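Workshop tips: when the gripper does not open again

Last July, one of our hand grippers at Bemton closed and stayed closed. The trigger came back but the fingers did not. A finger pad had moved on its screw and was pressing on the other one.

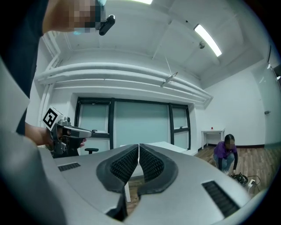
Before you touch the pads, take the plug out of the power strip — do not trust the switch. Loosen the screw half a turn, push the pad back by hand and tighten it again. Never pull the tips apart with a screwdriver. I broke one pad so.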